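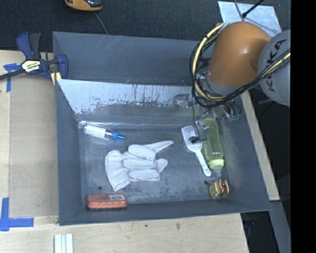
A KUKA arm over a bin of mixed items, with the gripper above a white scoop. Photo: Viltholm

Viltholm releases Pritia 2, grasp planning software for mixed bins

New version plans the pick and the way out together, runs on the controller PC you already have

TADBRIDGE, 2021-06-02 – Viltholm today released Pritia 2, the second major version of its grasp planning software for bin picking. Available now to all current license holders, new customers from today as well. No change in price.

Pritia takes a depth picture of a bin, proposes grasps, checks each one against the walls and the arm, and hands a finished path to the robot. Version 1 did those steps one after another. Version 2 does them in one pass. Fewer good grasps thrown away late, less standing still between picks.

"The old planner would fall in love with a grasp and then find out the wrist couldn't get there," said Idun Midtbø, head of planning at Viltholm. "Then back to the start of the list. Customers saw an arm that hovered and thought. We saw it too, we just had better excuses."

What's new in Pritia 2

Joint grasp and path planning. Every candidate grasp now carries a reach score and an exit score. If the arm can get in but can't lift out without touching a wall, the candidate drops down the list right away.

Wall and corner handling. Items lying flat against a bin wall were the most common complaint in our support inbox. The new planner can tilt the approach and will, if allowed, nudge an item toward the middle before trying again. Nudging is off by default. Turn it on per bin in the cell file.

Cable model. Hoses and cable bundles on the outside of an arm can now be entered as soft volumes, with a stiffness setting and a limit on how far they may be pushed. Earlier versions treated them as solid or ignored them, neither was any good.

Clear and shiny items. Translucent plastic leaves holes in the depth data. Pritia 2 fills these from the color picture and marks the result as a guess, so the planner comes down slower and stops on contact. Scratched metal bins that throw glints back at the camera get the same treatment.

Replay tool. Every pick attempt, good or bad, is saved with the depth data, the ranked grasps and the reason each was accepted or dropped. Opens in a browser. Step forward, step back, change a setting, run the planner again on the same data with no robot needed.

The replay tool began as an in-house script by Ebbe Strand, who looks after testing at the company, and was called Vlad for most of its life. The name has stuck. It is still called Vlad in the menus and the command line, and the documentaion has been changed to match.

"I wanted to know why it went for the wrong thing, without driving back to the cell at night," said Strand. "Now you send me the file and I can see what the planner saw. Most times it's a calibration that has drifted. Sometimes it's us."

Tested on everyday objects

Viltholm's test set for this release holds 100 household and workshop items, stiff and soft, picked to be awkward together. Gloves, baby bottles, scoops, small boxes, tubes with caps. Bins are filled by hand, items left as they fall. Release testing ran through April on the company's own cells, and the test plan is included in the download along with the list of known failures.

Known failures are still there. Soft items folded under hard ones remain difficult. So do thin flat items in a corner with no edge showing. Both are on the list for the next update, no date promised.

Early users

The beta went out to 13 sites. Helge Isaksson runs integration work at one of them and moved two cells over during the trial.

"Switching took an afternoon, most of it reading," said Isaksson. "The cable model took longer to get right, you need to be patient with the stiffness numbers. After that I stopped getting calls about the arm freezing up over the bin. I'd like the settings page to be less crowded, and I've told them so."

Upgrading

Cell files from version 1 load as they are. Grasp settings are converted on first start and the old file is kept next to the new one. Custom gripper models need to be exported again from the gripper editor, the format has changed. Robot drivers are unchanged – if your arm worked with the last release it will work with this one.

Pritia 2 needs a PC with at least 4 processor cores. A graphics card helps with the color fill step but isnt required. Linux only for now.

Version 1 will get fixes for serious faults only from here on. Sites that can't upgrade right away should write to support and we'll work something out.

Training

Åsmund Aasen will lead online sessions for current customers, covering the move from version 1, the cable model and how to read a Vlad file. Free with a support contract. Places are limited, sign up through the customer portal.

About Viltholm

Viltholm makes planning and perception software for industrial robot arms. The company is based in Tadbridge and sells direct and through integrators.

Press contact

Kenneth Semple, Viltholm press office, Tadbridge
Demo licenses and higher resolution photos on request.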